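# Karow hand gripper, after 829 grasps

I bought two of the Karow hand grippers in the spring for our small lab, and I waited with this review until I had used them properly. We record grasping demonstrations by hand and later train an arm with them, so the gripper must behave the same in my hand every day. Before Karow we worked with the Risska, and I will compare with it where I can.

## Getting started

The box has the gripper, the finger pads, a bag of screws and a sheet with the markers to cut out and stick on. The instructions are short but correct. I needed an evening for the first one and much less time for the second. Please read step 5 two times. It shows the pads from behind, and my colleague Tekle Worku mounted his pair the wrong way and had to take everything apart again.

The screws are a little soft. Use a good driver and do not force them.

## In the hand

The Risska is heavier at the front, and after a long session my wrist knew it. The Karow sits further back over the hand. Etenesh Tesfamariam has smaller hands than me and she could not close the Risska fully without changing her hold. With the Karow she can, and her recordings became much smoother for this reason.

The trigger has a longer way to travel than I expected. In the first days I closed too late on almost everything. You get used to it, but then it is hard to go back to the other one.

## The fingers

The pads are the best part. The inner side is ridged, and soft objects stay where you take them. Plush toys were always difficult for us, as the Risska pads are smooth and the cloth slides out when you lift quickly. I did 829 grasps in total with the Karow, most of them with soft toys, and I wrote down each one that I dropped. The list is short.

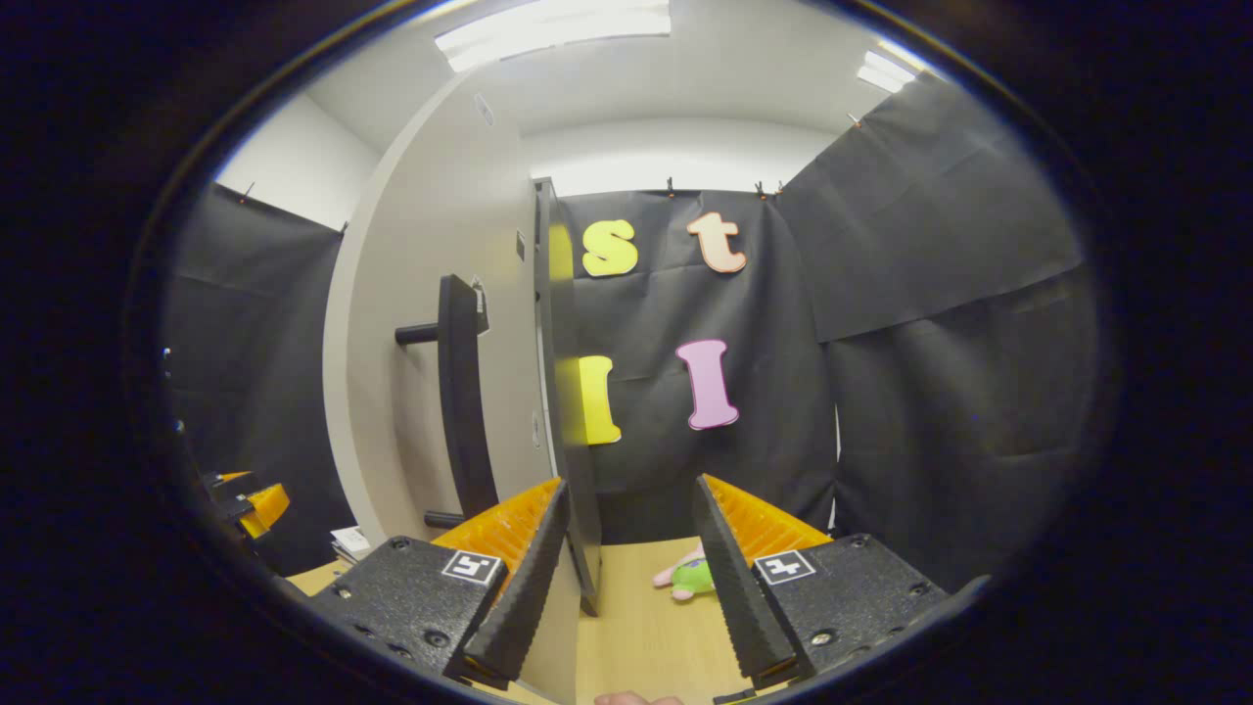
*Karow fingers open, ridged pads facing each other, with a plush toy on the table between them.*

Flat things are another story. Paper I can only take if it hangs over the side of the table, and coins I gave up. The Risska has a thin tip and is clearly better for this. If your work is mostly cards, sheets or keys, I would not change to Karow.

One thing I did not find in the manual: the pads collect dust and small hairs, and then they grip less. I clean them with a damp cloth at the end of the day.

## Markers and camera

Each finger carries a square black-and-white marker, and the camera reads the opening of the gripper from the two of them. With our lens both are in view the whole time. We use the Gebreyes software for this, and it lost a marker in 9 of my recordings. All 9 were made under a strong ceiling light, when I tilted the gripper towards it. Matt paper helped. The sheet from the box is slightly glossy, so I printed my own.

I also tried the markers with Ciment, which is free. It works, but the calibration took me most of an afternoon and the colours of the video were dull.

## What I don't like

- The spare pads are sold only in sets of four.
- There is no size mark on the screws, and I lost one on the first day.
- The cable comes out on the right side, so left-handed people will have it against the arm.

I wrote to the seller about the cable and received a polite answer that a new cover is planned for October.

## Would I buy it again

Yes, for soft and medium objects. I keep one Risska in the drawer for the flat ones.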